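## How a conveyor belt works

A conveyor belt is a loop. It is wrapped round 2 rollers, one at each end. A motor turns one roller, the roller grips the belt, and the belt moves. The part underneath travels back the other way -- you do not normally see it.

The grip is called friction. If the belt is too slack, the roller slips.

Rails run along both sides. They stop things falling off.

A belt 200 cm long on top needs more than twice that length of material to make the full loop. 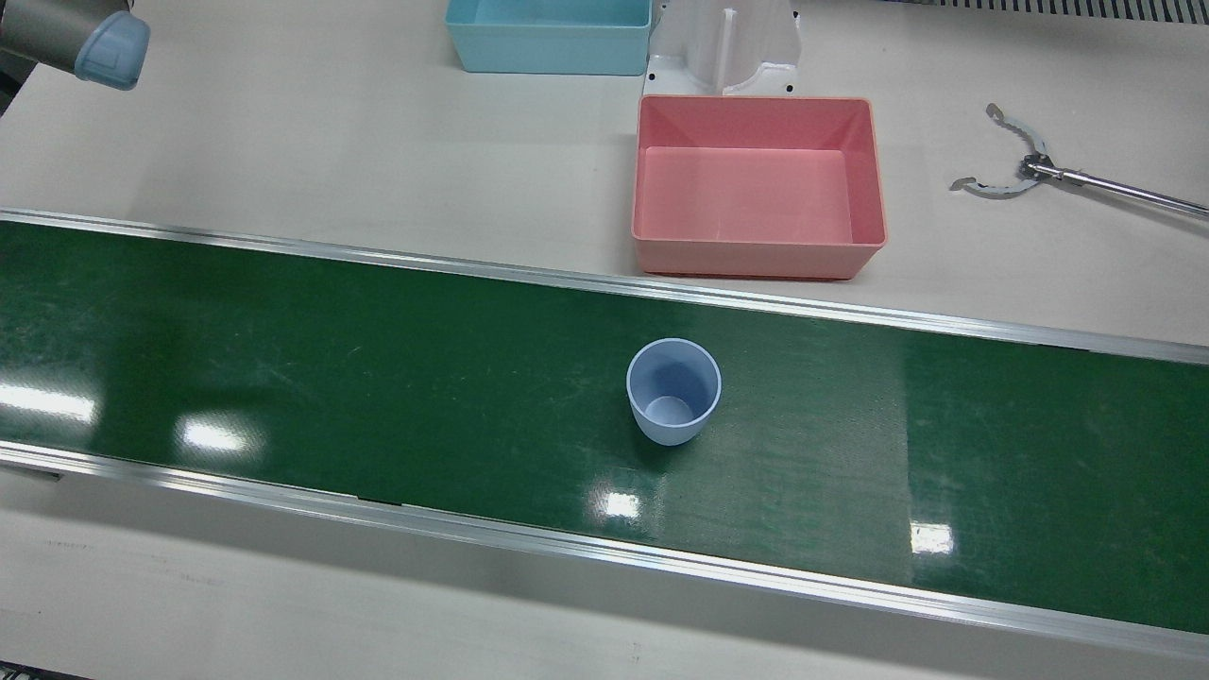 *A light blue cup on a green belt, with a metal rail on each side.*

**Try it:** stretch a wide rubber band round two cotton reels and turn one. Which way does the other reel go?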